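2023-02-18
By Milagros Londoño

The Heltden pull-up screen, for people who watch old movies

I sell a few different screens through Reltholm, and the Heltden is the one I have at home, so you're going to get a longer page than usual. Sorry in advance! If you only want the basics: it's a seven-foot-wide, matte white, floor-standing screen that pulls up out of its own case, it weighs 37 pounds, and it comes with side panels so that a squarish old picture fills the white part edge to edge. Price is at the bottom.

Now the longer version. Most of what I watch was made before widescreen came along. Screwball comedies, newspaper pictures, the kind of mystery where everybody's in evening clothes and the butler gets all the good lines. Those movies are nearly square. Put one on a modern wide screen and you get two big gray slabs on the left and right, and even on a decent projector those slabs glow a little. For years I told myself I'd stopped noticing them. Then I saw one of my favorites at a friend's place with black cloth pinned down both sides of the screen, and I went home annoyed at my own setup and stayed annoyed for weeks.

The Heltden does the same thing as the pinned cloth, only neatly. You get two black velvety panels that hook on at the top rail and hang down to the bottom one, with a magnet strip along the inside edge to keep them straight. Slide them in for the old stuff, slide them out for anything wide, or take them off and roll them up in the bag. I can do both sides during the studio logo if I hustle.

The surface is plain matte white with no sparkle to it. I've tried the shiny high-gain kind (we used to carry the Halvorsen, and some customers still ask for it) and for a bright room it's a perfectly good choice. For black and white in a dark room I don't like it. Faces get a hot patch in the middle, and if you're on the end of the couch you get a dimmer movie than the person in the center seat. On the Heltden the grays stay put wherever you sit. Soft focus close-ups look soft, the way they're supposed to, and fog looks like fog.

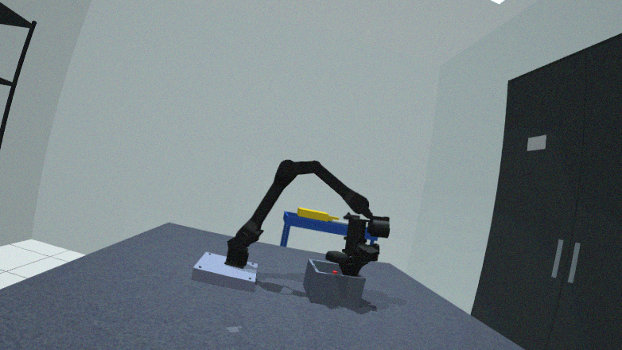 Black arm and gray bin on a speckled blue-gray top.

Setting it up is a one-person job once you've done it a couple of times. Swing the two feet out from under the case, lift the top rail by the middle of the handle, and the brace behind it comes up along with it and locks. Please lift from the middle! If you pull from one end the fabric goes up crooked, and you'll get a ripple down one side that takes a day or so of hanging to settle. To put it away, press the release on the brace and walk the rail down with both hands. Don't let it drop.

It needs a flat floor. Thick carpet is okay, a rug that stops halfway under the case is not, and I would think twice about using it outdoors unless the evening is really still. I did a backyard double feature with mine last October and spent the whole second movie with one hand on the brace. Lovely night, terrible screen conditions. There are tie-down loops on the feet, and I'd use them.

A few things I get asked a lot:

Will it work with an ultra short throw projector? Not well. Those need a surface that's stretched tight on all four sides, and this one has a little natural give in it. Any regular projector that sits behind you or on a shelf is fine.

Can you run actual film on it? Yes, and I do. I have a beat-up 16mm machine and a small pile of shorts, mostly cartoons and travelogues, and they look wonderful on it. The screen isn't perforated, though, so your speaker has to go below or beside it.

Does it smell? When it's new, a bit. Leave it open in a room with the window cracked and it'll fade.

How do I clean it? Dry soft cloth first. For a fingerprint, use a barely damp cloth and dab. No glass cleaner, please, it leaves a shiny mark that shows up in every night scene from then on (ask me how I know).

The thing I'd change is the case. It's long and awkward, the handle digs into your palm, and going around the corner at the top of a staircase with it is a real workout. There's a padded strap made by Jarell that fits, and we stock it as a separate item. I think it should come in the box, and I've said so. I'd also love a proper black border along the bottom, because the one it has is thinner than the top one and it bugs me when I've got a straight-on view.

What comes with it: the screen in its case, the two side panels and their bag, tie-down cords, and a printed setup sheet. The warranty is five years on the brace and the rails, and one year on the fabric. If yours shows up with a crease, let it hang for a couple of days before you write to me, and if it's still there, send a picture and I'll sort it out.

Item number is 1094. The price is $537 with the side panels, and shipping is extra since the box is too long for the regular carriers. You can pick it up from us for free if you have a car with fold-down seats. Bring a blanket to put under it.

If you're stuck between this and one of the wall-mounted ones, write and tell me the size of your room, where the couch is, and what you like to watch. I answer those myself, usually in the evening, usually with a movie on.

Contact Reltholm | © 2023 Reltholm | Back to top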